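Search this site
Enter keyword
Go

Wement adds small wooden box to tabletop range

May 28, 2018
By Wement Newsroom

Wement has added a small wooden box, sold under the name Mallet, to its tabletop range. The product is made at the company's Skisstead workshop and is listed as item 2858. It ships from stock in a carton weighing 26 ounces, with a printed care sheet.

The range is meant for homes and classrooms, where a few common objects share one work surface. Other items in the line include cups, flat pads and boards. Wement says all finishes are wiped clean with a damp cloth and should be kept out of direct sun. Knobs are fixed with a single screw and can be replaced without removing the panel.

An initial run of 171 boxes has been completed. A second run is planned for August and will use the same hardware. Orders placed before then are limited to two per customer. Returns are accepted for 90 days if the finish is unmarked.

Tridel, which distributes the line, will carry spare knobs and screws as separate parts. Bells are not stocked as spares and must be ordered from the workshop.
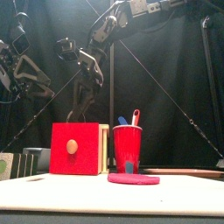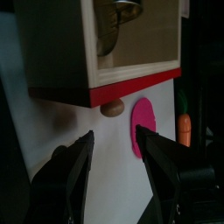 Ordering and spare parts

Orders go through Tridel. Quote the item number and the preferred finish. Spare parts are mailed flat in a padded envelope, and shipping is charged at the standard small-parcel rate. Schools may pay by invoice.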